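2022-03-07

早上醒来先看手机，这个毛病改不掉。推送第一条是老演员的讣告，第二条是超市的鸡蛋优惠，第三条还是那份讣告，换了个标题，多了两个感叹号。我躺着把两份都看完了，顺便领了鸡蛋的券。

我得承认，在影视这一行混饭吃的人，看讣告的方式跟别人不一样。别人先看年纪，看得了什么病，我先看代表作那一行写了哪部。写错了没有，写漏了没有。今天这份写漏了。他年轻时演过一部戏叫《唐渡》，海外发行的时候片名就一个词，Tang，大概是嫌渡字太难翻。那部戏里他演船工，台词加起来没有今天的推送长，但船靠岸那场，他把缆绳往桩子上一绕，回头看一眼，我小时候学过好几个月，拿我妈的毛线学的。讣告里没有船工，只有他晚年在电视剧里演的那个糊涂爷爷，还有一条洗脚盆的广告。

人一走，代表作由编辑定，编辑多半二十几岁，查的是同一个网页。

上午去Gredgate开会。三层的会议室暖气坏了，大家穿着外套讨论“致敬内容怎么做才有温度”。定下来是做一篇长文，写他的病，写钱，写当年谁帮过他，谁没有帮。我说能不能写点戏。对面的人很客气，说戏可以放在最后一段。我问最后一段多长，他说400字。我说船工那场就得400字。他说那就只写船工。会议记录上于是出现了“船工（待定）”，我怀疑没有别的演员在身后被这样写过。

中午有人转来一张截图，某位当红的在网上发了悼词，配了九张图，里头八张是自己，剩下一张合影，老先生站在边上，被贴纸挡住了半个肩膀。下面四万多条留言，都在劝当红的节哀，注意身体。我在食堂看着这个吃完了一碗面，面坨了，也没太计较。

说起他的病，圈子里其实早就知道。前几年Murnby剧院给他办过一次筹款演出，我去了，坐42排，那个剧院居然有42排，坐在那里看台上，演员都跟围棋子差不多。主持人念捐款名单念了很久，念到大公司的时候声音会高上去，念到个人就平了。他自己最后上台，谢了几句，说耳朵不好，听不清大家鼓掌，请大家使点劲。全场笑，使劲拍。我旁边的大姐拍完了跟我说，他说得真好，就是人怎么这么瘦。散场的时候下雨，剧院门口卖他老片子的碟，一套四张，我买了，回家才发现没有《唐渡》。

今天晚饭后把那套碟翻了出来，播放机却不认。第1张转了一会儿，吐出来；第2张也是。我拿眼镜布擦，拿T恤擦，又吹了吹，吹完觉得自己像在伺候一台游戏机。网上说可以换激光头，900块，播放机当年都没这个价。我决定不换，接着吹。到第4张总算认了，放出来是一段花絮，导演在夸天气。

等它读碟的工夫清了清手机相册，存储又满了，每个月都满一回。 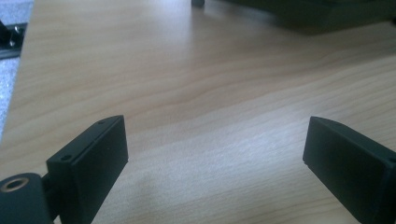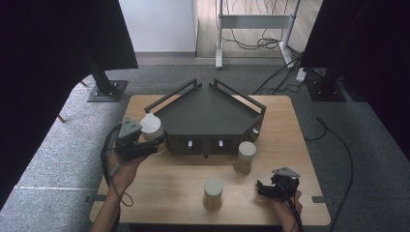
同一张浅色木桌，两张，后一张里有两个白盖玻璃罐。

删到半夜也才腾出一点地方，视频最占，偏偏视频都舍不得删。有一段是筹款那晚录的，从42排录的，画面里主要是前面一位先生的后脑勺，声音倒清楚，能听见他说请大家使点劲，然后是一片哗啦哗啦，里头有我的。这段留着。

Flondell那边下午也来信，说他们手里有《唐渡》的拷贝，想赶在四月做个小放映，问我肯不肯写场刊。稿费没提。我回信说肯，写完发送才想起应该先问稿费，又不好意思追一封过去。干这行这么多年，谈钱永远差一封信。

场刊我想好了开头，就写那根缆绳。别的先不写，得等片子看了再说，我上一次完整看它还是在县里的露天场，后半场停了电，所以严格说来，结尾我是听我舅舅讲的。舅舅说船工后来上岸开了饭馆，生意很好。我信了二十多年，后来翻到剧情简介，船工在倒数第二场就没了，连饭馆的影子都没有。舅舅大概是饿了。

长文那边，明天十点前要交提纲。病、钱、谁帮了谁没帮，三大块，每块下面要有“金句”。我对着空文档坐了一会儿，写了一句“他演过一个船工”，存了盘。顺手去看鸡蛋的券，已经过期了，只限当日上午使用，字很小，写在最底下。

睡前又来一条推送，更正：此前报道中老先生的出生年份有误，特此致歉。年纪改大了一岁。代表作没有改。

播放机还亮着灯，懒得起来关了。明天记得带厚外套，三层那个暖气说是报修了，我看悬。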